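Tool crib management

Tool crib management is the control of hand tools, cutting tools, gauges and small spare parts issued from a central store within a factory. The store, called a crib after the wire cage that once enclosed it, may be staffed, unstaffed or a mixture of the two across shifts.

Records

Early cribs used brass tokens. Each fitter held a set stamped with a works number and left one on the hook of any tool taken out. Tokens gave way to card files, and later to barcode and radio tag systems. A modern record normally holds the item number, the borrower, the job number, the time of issue and the condition on return.

Consumable items, such as drill bits and inserts, are written off at issue. Durable items are loaned and must be returned. Gauges form a separate class, as they carry a calibration date and the system should refuse to issue them once it has passed.

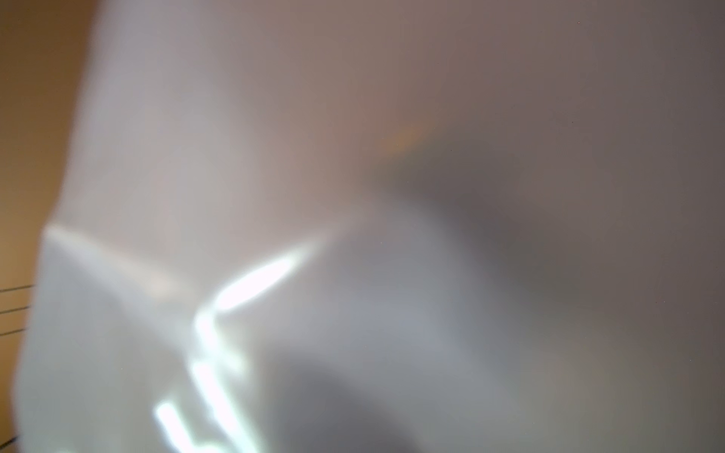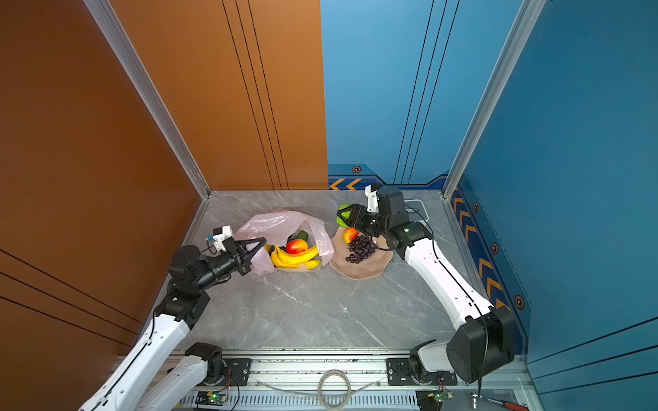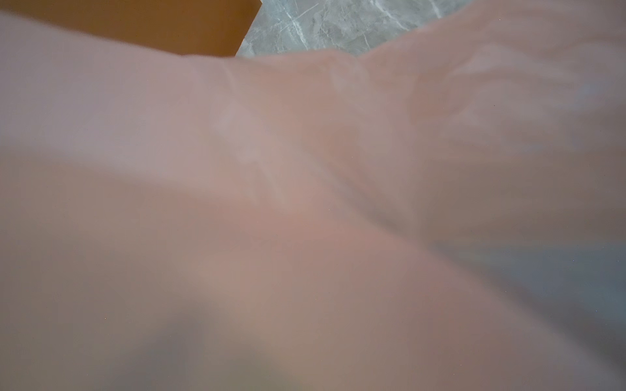

Stock levels

Most systems set a minimum and a maximum for each item. When stock falls to the minimum, an order is raised to bring it back to the maximum. Items with long delivery times are given a higher minimum. Slow-moving stock is reviewed by hand, usually once a year – automatic rules tend to keep reordering parts for machines that have been scrapped.

Issue points

Large sites often add satellite cabinets near the machines to cut walking time. These are either locked drawers, which open one compartment at a time, or weighing shelves, which work out the quantity removed from the change in load. Weighing shelves do not suit items of less than a few grams.

Example

The Hudec pump works at Plarkthorpe replaced its card file with the Ovetti crib system on July 6, 2022. The first stock check listed 3639 item numbers, of which 61 had no recorded location. Karim Mahrous, then stores manager, limited the satellite cabinets to 200 item numbers and kept all gauges at the main counter.

See also: Kitting; Calibration; Vendor-managed inventory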